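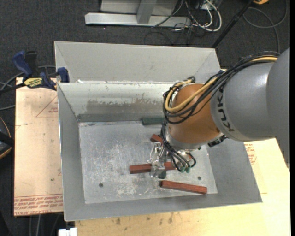 Ensinar um robô pela mão ou pelo comando remoto é o que faço quase todos os dias, e as perguntas que me chegam são quase sempre as mesmas, por isso juntei tudo nesta página. O projeto chama-se Tato e a tarefa, por agora, é só uma: tirar peças de um tabuleiro, uma de cada vez. Uso blocos de madeira castanho-avermelhados, três no tabuleiro de chapa, e um deles meio escondido atrás da garra já chega para dar que pensar a quem está a comandar. Se a sua dúvida não estiver aqui, escreva-me!

## Preciso de saber programar?

Não! Para gravar demonstrações precisa de paciência e de uma cadeira decente. O programa que grava (o Skostholm, que escrevemos cá em casa) tem um botão para começar, um para parar e outro para deitar fora a tentativa. Esse último vai ser o seu melhor amigo na primeira manhã.

## Qual é a diferença entre guiar à mão e comandar à distância?

Quando guio à mão, ponho o braço em modo livre e levo-o eu até ao bloco, agarrada ao punho. É rápido de aprender e sente-se logo quando a garra toca em alguma coisa. O problema é que cansa os ombros, e o meu braço acaba a tapar as peças nas gravações.

À distância, fico sentada com um comando na mão e o robô repete os meus movimentos. Demora mais a ganhar jeito (os primeiros movimentos saem sempre tortos), mas as gravações ficam limpas. Para esta tarefa prefiro de longe o comando.

## Quantas demonstrações são precisas?

Depende muito da tarefa. Para o tabuleiro comecei com 20 e o robô lá se safava com os blocos no meio, mas perdia-se completamente junto às paredes inclinadas. Com 41 melhorou bastante, sobretudo depois de eu me obrigar a gravar os casos chatos: blocos encostados, blocos em diagonal, blocos quase debaixo uns dos outros.

## Por que é que usa blocos tão simples?

Porque quero perceber os meus erros antes de passar a peças complicadas! Um bloco retangular tem um lado comprido e um lado curto, e a garra de dois dedos paralelos tem de o apanhar pelo lado certo. Parece pouca coisa, mas experimente fazê-lo quando o bloco está ligeiramente rodado e depois falamos.

## E se eu me enganar a meio da demonstração?

Se foi um engano pequeno e conseguiu corrigir, guarde. Gosto de ter algumas correções no conjunto, o robô também precisa de ver como se sai de uma posição má. Se deixou cair o bloco fora do tabuleiro ou bateu com a garra no fundo, apague e repita.

## Quanto tempo dura uma sessão?

No máximo 2 horas, com pausa. Já tentei mais e arrependi-me, as últimas gravações eram todas apressadas e o robô aprendeu a minha pressa. O Jad Khoury, que comanda muito melhor do que eu, para ao fim de 8 demonstrações para beber água e esticar as mãos, e acabei por copiar o hábito.

## O tabuleiro tem de estar preso?

Tem, por favor! Eu uso grampos na borda. Se o tabuleiro se mexer entre duas gravações, está a ensinar duas tarefas diferentes sem dar por isso. Riscos no fundo não me preocupam, o metal vai-se marcando com o uso e não troco de tabuleiro por causa disso.

## Posso estar ao lado do robô enquanto alguém comanda?

Na nossa sala, não. Quem comanda tem o botão de emergência ao alcance, e quem está a ver fica atrás da linha. Ao guiar à mão a velocidade é limitada e só fica uma pessoa junto do braço. Para arrumar os blocos, primeiro pausa, depois mãos lá dentro.

## Dá para reaproveitar as gravações noutro robô?

Em parte. Guardo sempre a posição da garra além dos ângulos das juntas, e isso ajuda a passar para um braço diferente. Mesmo assim conto gravar algumas de raiz quando mudarmos de garra, em setembro. Depois acrescento aqui o que tiver aprendido.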